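Bin Picking Student Project, Stumville Robotics Club
README for the data folder

Last change: 24 June 2019

What is in this folder

This folder keeps the recordings and notes of our student project at the Stumville Robotics Club. The task is bin picking: a robot arm must take mixed household things from one metal bin and put them in a second metal bin which stands next to it. We worked on it during the spring term, starting in March, and we prepared it for the Birkthorpe student competition. The club members who come after us should be able to continue from these files without asking us everything again.

The project name in the code is "flollholm". You will see this word in many file names and also in the config. It was the name of our first test program and we kept it.

Contents

runs/ One folder for each practice session. Inside are the pictures of the workspace and one text file with the result of every attempt.
objects/ The list of objects with a short name, weight and main color.
config/ Positions of the bins, speed limits, and the gripper settings.
notes/ Our lab diary. Some pages are written in a hurry, sorry for the spelling.

The data has 1,388 pick attempts. The object list has 35 objects. In one attempt there can be up to 5 objects in the bin at the start.

How one attempt is recorded

1. A student puts the objects in the start bin by hand. We do not arrange them, but nothing may stand higher than the rim.
2. The arm goes to the waiting position and one picture is saved.
3. The program chooses a grasp point and the arm goes down.
4. The gripper closes and the arm lifts. The result is written as "ok", "drop" or "miss".
5. If the result is "ok", the object is released over the other bin.

When the start bin is empty, the direction changes, so the second bin becomes the start bin. Please look at the column "source" before you compare two sessions. In the first sessions this column is missing, and there the direction has to be read from the lab diary.

Labels

"ok" means the object was lifted and it arrived in the other bin.
"drop" means the object was lifted but it fell before the arm was over the other bin.
"miss" means the gripper closed and lifted nothing.

If two objects were lifted together we wrote "ok" and added the word "double" in the comment column. Not every student remembered the comment, so the number of doubles in the table is too low.

Known problems

Long objects with a handle are difficult. The program likes to choose the middle of the object, but for a hairbrush the handle is much better. We added a rule for this in the config (prefer_handle = 1). It is switched off in the older sessions.

Small objects close to a wall are often missed. The fingers come near the metal and the safety limit stops the arm. Do not make the limit smaller without a supervisor in the room.

Clear objects have bad depth values. We left them in the data and did not correct anything.

The bin must be clamped before each session. In session 2 it moved a little and the positions are wrong from the middle of the file to the end. These lines have the mark "shifted" and the training script skips them.

Use of the data

Members of the club can use everything for school work and competitions. Other groups may also use it, please write "Stumville Robotics Club, flollholm data" in your report. The loading script is adapted from the Amarasinghe starter kit that our class used in the first weeks, and its license file is in the same folder as the script.

If you add a new session, copy the empty table from config/, fill in the source column, and write your changes in the notes. Please do not rename the old folders, the scripts are looking for the exact names.

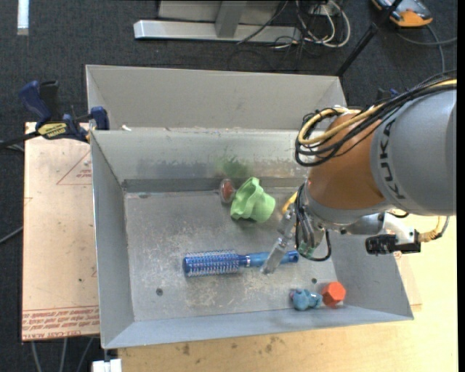
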